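From: hmb-eval
To: manipulation-tools list
Date: Mar 12, 2026
Subject: Re: Bavbridge demo capture kit - worth the subscription?

On the list, someone wrote:

> We are pricing the Bavbridge head-mounted kit against building our own.
> Their sheet says "policy-ready" output but gives no numbers for thin or
> soft objects. Has anyone run it on paper, cloth, bags, that sort of
> thing? We only care about two-handed desk tasks. Also interested in
> whether the Gralville export works without their hosted service.

We have had one kit on evaluation at the Bikimstead office since the start of the month. What follows covers the head unit, the hand tracker and the export path. I have not tested the wrist modules and have no plans to.

Setup. The head unit is light enough for a full session, but the strap adjuster slips. We put a wrap of tape on it and stopped thinking about it. Calibration uses a printed board and takes 3 minutes when the board is flat. Ours arrived rolled. Left overnight under a stack of binders it was fine.

Task set. We wrote 16 short desk tasks and recorded them at ordinary workstations, no staging area, office lighting. Hard parts and containers first (mugs, staplers, a cardboard box with flaps), then the soft ones. Total so far is 100 episodes, all by the same two operators. That is a small set and I would not read much into differences of a few points.

Rigid objects. No complaints. Hand pose is stable, contact timing is good to within a frame or two when checked by hand, and the segmenter puts the cuts where I would put them.

Soft objects. This is where the original question sits, so more detail. The task that has taken most of our time is paper towels and a tissue box. The stack is held at both ends, so the fingertips on the far side are hidden by the paper for much of an episode. White paper against a white desk does not help the object mask either. 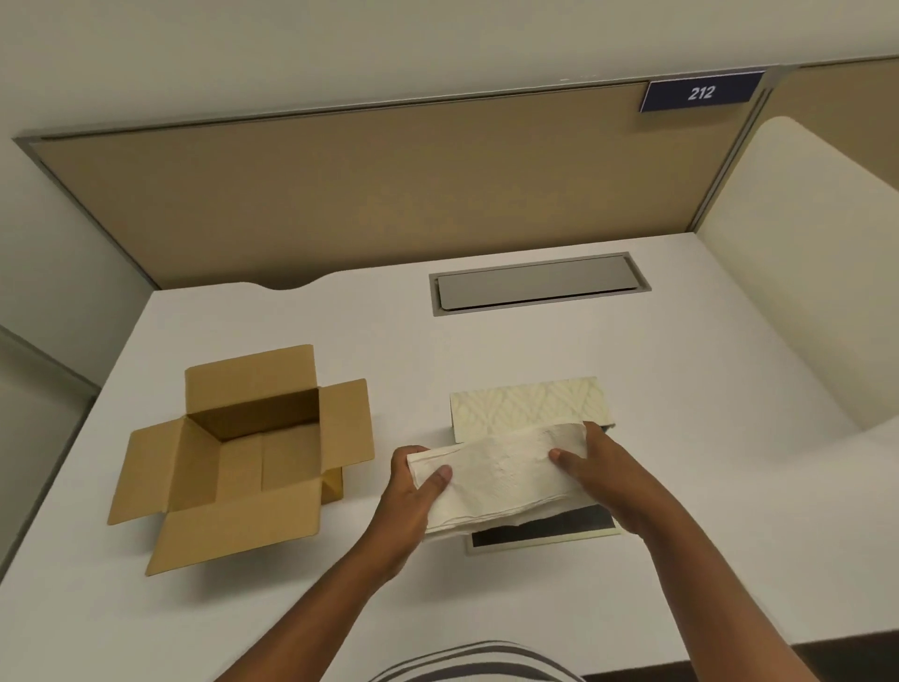
A reply from the Bowen group, sent to me off list and pasted with permission: we saw the same problem with folded napkins, and most of it went away after we turned off the temporal smoothing in the hand tracker. The smoothing pulls the hidden fingers toward the last pose it was sure of, and the error then carries over into the release. Try raw output and filter it yourselves. Also check your desk surface, because we got better masks from a gray mat than from any setting in the software.

I tried the first suggestion and can confirm it in part. With smoothing off, 13 of the paper towel episodes that had been flagged as bad came back usable. The thumbs are tracked well in either mode. The curled fingers are noisier in raw output but no longer stuck, and a plain low-pass filter on our side cleans them up well enough for retargeting to a parallel gripper. I would not trust them for a five-finger hand.

I have not tried the mat. Our desks are white and the robot will be working on white desks, so I would rather know how the thing does there. If someone has a comparison on both surfaces, please post it.

One more item on soft objects. The automatic labels do not separate "pull out" from "put in" with any reliability. The model seems to decide from the first second of the clip. If the operator pauses with the stack above the box, the label is a coin toss. We now have the operator say the direction aloud at the start and we parse the audio. It is crude and it works.

Export. The Gralville converter does run locally. You need the offline license file, and you have to request it by mail - it is not on the account page. After that there is no call home that I could find with the network cable out. Output is one directory per episode, with video, hand poses and a metadata file. Timestamps are in the head unit's clock, so if you record anything else alongside it, plan on a sync event. We clap.

Two bugs to know about:

 - The converter silently drops an episode if its name contains a period.
 - Left and right hands swap when the forearms cross low in the view. Rare for us. Filter on wrist velocity and you will catch it.

Support answered both reports the same day and promised a fix for the first in the next release. No date given for the second.

On price against building your own: for rigid desk tasks I would pay for it. For paper and cloth you are going to write your own filtering and labeling either way, and what you are buying is mostly the head unit and the calibration. We are keeping ours to the end of the evaluation period and will decide after the next release.

Filter script is available if anyone wants it. Reply off list.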